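Our shop got two robot arms and the job I was hired for is changing. How do other people handle this?

Posted by Elsa Kuusisto in Work and Careers > Automation at work

I have been a bench technician at a small company that sets up network gear for other businesses for 6 years. Mivska, if anyone knows it. Most of my day is patching and checking switches and servers before they ship. In December the owner told us that the repeat work, meaning plugging in connectors for test and pulling them out again, is going over to robot arms. We do 4,000 test connections in a busy month, so I understand why.

They have told us no one is being let go. My new duties are listed as "robot tending and teaching." I asked what the pay grade is for that and was told it is being looked at.

The first weeks I mostly stood next to the arm and stopped it when it missed. The setup is in the same room where we always worked, by the window, with the cables looped around the arm.
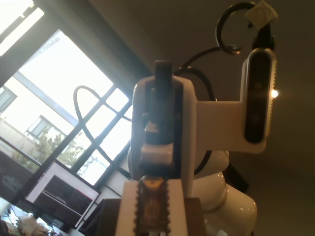 I don't mind learning it. What bothers me is that I used to finish a rack and sign for it, and now I sign for something the arm did while I was also answering emails. If a port gets damaged, my initials are on the sheet. Two people on my shift feel the same and one has asked to go to shipping.

So what did you ask for when this happened at your workplace? And did the job settle down or did it keep changing? I would like to hear from people who stayed.

Roald Lundgren

It happened at my place, Skondwood, and I stayed. I can tell you what I would ask for in writing.

First, the sign-off. We had the same problem. We got the sheet changed so there is one line for who set up the run and another for who inspected the unit at the end. You sign for what you did. It took a couple of months of asking, and what moved it was a customer return that they could not trace to anyone.

Second, training time. Our manager figured the arms would be learned on the side, between orders. That does not work. Ask for hours where the arm is your only job. I wanted 2 a day and got them for the first month, and after that it was whenever there was room.

Third, find out who is allowed to change the setup. At ours anyone could move a fixture or loosen a mount, and then the next shift spent the morning finding out why the positions were off. Now only two of us touch the base plates and we write it in a log.

Don't skip the dull part either. I learned more from checking mounts, screws and finger pads than from the course they sent us to. The pads wear, and a worn pad can let a plug turn in the grip. Look at them at the start of the shift. 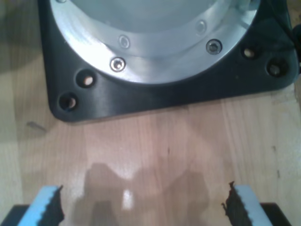
Romaniuk

Posting as someone who does the scheduling side, so take it for what it is worth.

Roald is right about the sign-off. On pay, do not wait for them to finish "looking at it." Write down what you do now that you did not do before (stopping the arm, resetting it, teaching positions, logging faults) and bring that list to your review. We had a tech do this and she was moved up a grade. The ones who didn't bring anything stayed where they were until the next year.

As for whether it settles down, partly. The plugging in on the front of a rack is the sort of thing that gets handed over early, one server and one switch at a time. 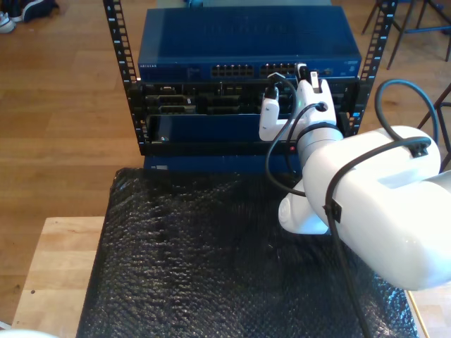
The odd jobs stayed with people at our site. Anything with a bent latch, a label in the wrong place or a cable that was cut too short still comes to the bench. We were told that would be a small pile, and last quarter it was 700 units. So there is still bench work, but it is all the annoying units now and you don't get the easy ones in between. Some people like that better. I had one tech who found it wore him out, and we started rotating, mornings on the arm and afternoons on the bench. I would suggest asking for that before anyone gets fixed to one station.

Jonska

same thing at my work, I went to shipping. no regrets but the pay is lower, so check that before your friend signs anything

Related in Automation at work
Who is responsible when a robot cell damages a customer's part?
Moving from assembly to robot tending, is it a promotion?
Asking for a training schedule in writing
Night shift alone with an automated line
Changing job titles without changing pay

Contact us | Community rules | Copyright of posts remains with their authors | Back to top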